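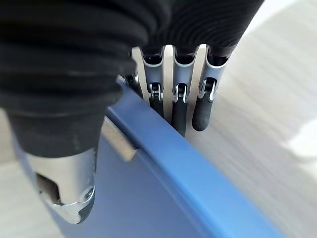
I went to the open day at the Bùi school in Perthorpe mostly to find out about the grip work, which people at my own club in Lustbridge had been talking about since January. The claim is that most of us hold a sleeve badly, with the whole hand, and get tired in the forearms for nothing. Bùi students are taught to hang on from the ends of the fingers with the knuckles kept over the top, closer to those metal fingers coming down side by side on the rim of the blue container, each with a hinged joint and a rounded black tip. I had heard a lot of big talk about this and wanted to feel it on my own jacket before I believed any of it.

The school is upstairs in the old Grutetberg building, past a tile showroom. You get there by the side door. The flyer says the front one and the front one was locked, so I started the day by walking around the block with my bag. Doors were at 10 in the morning and the first class got going closer to 10:40.

It's a good room, I'll give them that. High windows, decent mats with some spring left, and a changing room with hooks that stay on the wall. The welcome talk said the mat space holds 50 people training at once. I've run enough warm-ups to doubt it. If you packed in that many and let them throw each other you would spend the evening filling out accident forms.

The talk went on too long. We were told the Bùi method has 68 grips, each with its own number, and that a student learns them in order. I asked how many of the 68 come up against someone who is fighting back. The answer was that they all do, "at the right level." I've heard that answer at other schools about wrist locks and pressure points, and I didn't like it any better this time.

## The grip session

So, the part I came for. We paired up, one jacket sleeve each, and took the first five grips. Number one is just a cuff grip with the last three fingers doing the work. Anybody who has done judo for a few months knows this one already, even if they've never had a number for it. Number three was new to me: fingertips hooked inside the fold of the cloth above the elbow, wrist bent a little, elbow down. It was stronger than I expected. My partner was a good deal lighter than me and I had real trouble stripping it off, and I tried three different ways.

Then we were told to switch to number four, and I couldn't tell the difference. I asked the assistant and he couldn't really show me either. He moved my little finger maybe half an inch and said "there." My partner said it felt the same from her side.

The trouble with all of it was that the person being held stood still. You can make nearly anything work on someone who stands still. I asked if we could move around a bit, nothing hard, and we got two minutes of that at the end. Number three still held up for me about half the time. The others fell apart as soon as people began circling, mine included.

Nobody mentioned fingers, either. I mean injuries. Hooking into cloth with the tips is how a lot of people I know wrecked their joints, and most of them tape up before every class now. For beginners I would want to hear a warning and see some tape handed out.

## The demonstration

After lunch (bring your own, the vending machine was out of everything but gum) there was a demonstration on the main mat. It was sharp and well rehearsed, and the falls were excellent. But the attackers all came in with one arm out and left it there, and after a while I was watching their feet to see who jumped early. Plenty did. The big finish was a multiple attack with everyone polite enough to wait for a turn.

The kids' class right before it was better to watch. They played a tug game with belts, lots of yelling, and two of the smaller ones had figured out how to drop their weight. I'd have been happy with an hour of that.

## Money

The first month is $100 and they want it that day if you'd like the "open day rate." The regular rate wasn't on the sheet. I had to ask twice, and got told it depends on the plan. There is also a grading fee, and a required jacket with the school patch. A year paid up front gets you 260 hours of mat time according to the sheet, but that counts every class on the schedule, and most of them are in the middle of a workday. Someone with a job would see less than half of it, by my reading.

I didn't sign up. I did ask if I could pay for a single class and come back with my own club's people for some free sparring. They said visitors don't spar until they've passed the first grading, so that's where it stands.

Since then I've been using number three on Thursday-type easy rounds at home - light stuff, old friends, lots of breaks. It gets me a second or two longer on the sleeve against people my size. Against the bigger guys it gets peeled like before. My forearms are just as tired.

If you go, park behind the tile showroom and take the side door.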